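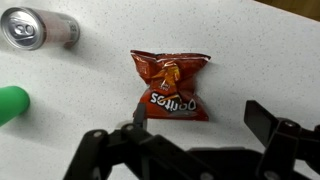 Wrist view of a Celell gripper, with a snack bag between the open fingers.

Home | Kitchen robots | Kits | Services | Glossary

Celell (counter-clearing kit)

By Thitima Phuthong, 30th April
Reading time: 3 minutes

Celell is a kit for teaching a robot arm to pick up and put away small household items on a kitchen counter. It is sold by Flundurar, a supplier of robot accessories based in Ovarcombe. The kit consists of a two-finger gripper, a wrist camera, a mounting plate, cabling and a license for the control software. The arm is not included. Buyers either supply their own or rent one from Flundurar by the month.

Contents of the kit

The gripper bolts to the mounting plate, and the plate to the last joint of the arm. Adapter plates for other arms are sold separately. The wrist camera looks down past the fingers and gives the software a close view of whatever is about to be picked up. A second camera, placed across the room, is recommended in the manual but not supplied. The cable is left with enough slack to let the wrist turn fully. Early manuals did not say how much slack to leave, and a page on this was added in May of the following year.

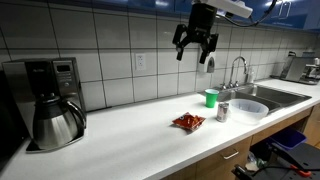 Gripper open over the counter, with a snack bag, can, bowl and cup below.

Operation

The software is taught by demonstration. An operator steers the arm through a task, such as moving an item into a bowl, and saves each run. Flundurar advises 200 runs for a single item and 300 if the item is soft or changes shape. Snack bags fall in the second group. They fold when pinched, slide on a smooth surface, and offer a different edge to the fingers each time they are set down. Cans and cups hold their shape and usually need fewer runs.

A set of runs can be stopped and picked up again later. The items should be moved to new spots between runs, or the software learns the spot along with the item.

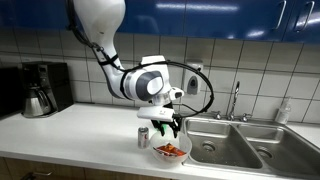

Soomro, writing in the owners' forum, disagreed with the advice on numbers: "I got further with fewer runs and more kinds of bag. After 300 with the same bag it was very good at that bag." Flundurar has since added a note to the manual asking operators to vary the brand and size of soft items, but the advised number of runs has stayed the same.

Service plan

A setup service is offered for buyers who do not want to record their own runs. A technician installs the kit, records runs for up to 10 items picked by the buyer, and leaves a working copy of the software. Further items are charged one by one. The service covers open counters only. Work inside sinks, drawers and cabinets is excluded.

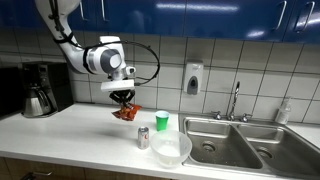 Closed fingers holding a bag above the counter.

Reception

Owners have mostly praised the gripper and found fault with the software, which keeps saved runs in one long list with no folders. Version 13 added search by item name. The fingertips are treated as wearing parts and are sold in pairs.

See also: Grippers, two-finger; Teaching by demonstration; Wrist cameras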